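Incidencia 3168 — Celda de demostración Gostdale, puesto de cocina
Estado: cerrada con seguimiento
Prioridad: alta (jornada de puertas abiertas)
Abierta por: Aníbal Tamayo
Asignada a: Laurențiu Surdu
Relacionada con: 3024 (mismo puesto, enero)

Síntoma
Durante el ensayo previo a la visita, el brazo que sujeta el producto se detiene en parada de protección al bajar hacia la tabla. El mensaje en el panel es «límite de fuerza excedido en Z». Ocurre con cebolleta y con puerro. Con patata no se reproduce.

09:10 – A. Tamayo
Tres paradas seguidas en la secuencia «sujetar por la raíz». Reinicio del controlador sin cambios. El grupo de Tustumside entra a las 11:30 y esta secuencia es la segunda del guion. Si no se resuelve antes de las 11:00, paso directamente a la de naranjas.

09:25 – L. Surdu
¿Se ha movido la tabla desde la última calibración? En la 3024 el fallo era idéntico y el origen era la altura de la superficie. Adjunta el registro de fuerzas y la versión de la receta.

09:40 – A. Tamayo
Registro adjunto. Receta 138. La tabla se cambió ayer por la tarde, la anterior estaba rajada. No se repitió la calibración de altura. La nueva es más gruesa, no la he medido.

09:52 – L. Surdu
Coincide. El punto de aproximación de la 138 está referido a la tabla antigua, de modo que los dedos llegan al apoyo antes del cierre. Con patata el agarre es más alto y el error no se nota. Procedimiento:
1. Velocidad al 25 %.
2. Palpar la tabla en las cuatro esquinas con la pinza cerrada.
3. Guardar el plano como referencia nueva, sin sobrescribir la anterior.
4. Lanzar la secuencia en vacío y después con producto.
No subas el umbral de fuerza. En la 3024 se hizo y hubo que revertirlo.

10:20 – A. Tamayo
Plano guardado. En vacío completa el ciclo. Con cebolleta, primer intento correcto, segundo con deslizamiento: la pinza cierra sobre la parte verde y la pieza gira.

10:31 – L. Surdu
Eso es otra cosa. El punto de agarre lo propone el módulo de visión de Drodby y con piezas largas, si las hojas sobresalen de la tabla, a veces invierte los extremos. Activa «preferir extremo claro» en la receta y coloca la cebolleta a lo largo de la tabla.

10:48 – A. Tamayo
Opción activada. La pinza cierra sobre el extremo blanco, junto a la raíz, y las hojas quedan fuera de la tabla.
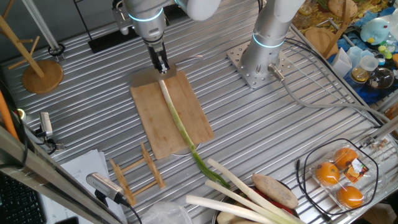

Repito el ciclo con puerro y tampoco hay parada. Velocidad de nuevo al 100 %. Guardo como receta 138-b y la cargo en el guion de la visita.

12:40 – A. Tamayo
Visita terminada. Secuencia ejecutada cuatro veces ante el grupo, sin paradas. Lukoševičius pide el registro de fuerzas de la mañana para comparar con su instalación; se lo envío sin los datos de red.

13:05 – L. Surdu
Cierro. Pendiente:
– Añadir la calibración de altura a la hoja de cambio de tabla.
– Abrir incidencia aparte a Drodby por la inversión de extremos, con los dos registros.
– Retirar la receta 138 original del menú del operador cuando la 138-b lleve una semana en uso.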